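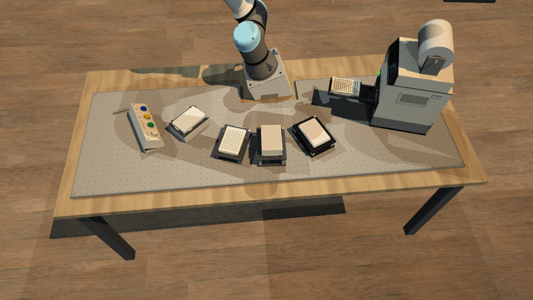

Home Journals Issues Authors Help
Search this site Enter keywords Go

4. Wood Tone and Perceived Warmth

The claim that light wood makes a room feel warmer is repeated in nearly every furniture catalog, and rarely with evidence. Reisinger and Koo reported a strong effect in their survey of 700 office workers, but their respondents rated color chips on a screen and never sat in a room. Tanner repeated the work with 20 adults in two furnished rooms and found no difference that survived a correction for lighting. We side with Tanner, with some reservations — his sample was small, and 7 of the 20 had taken part in an earlier study of his.

A second problem is that table and floor are seldom judged apart. A pale, honey-toned top over warm brown boards (Figure 1) differs from its floor in both lightness and hue, and a rating of "warm" could belong to either surface. The Loretti scale asks for a single score and cannot separate them. Akinola's version does ask twice, though the two answers track each other so closely that we doubt people treated them as two questions.

Figure 1. Light wooden table on a wood-plank floor, computer rendering.

We therefore treat published warmth scores as ratings of a whole room. Even this may be generous. When the Plastard items were given again in June, 19 respondents reversed their first answer.

Comments (3)

P. Christodoulou: Was the lighting matched between Tanner's rooms? The text never says.

fuchs_reader: The Loretti scale was built for textiles. Why use it on floors at all?

Abimbola A.: Fair point on the paired questions. I would still ask twice.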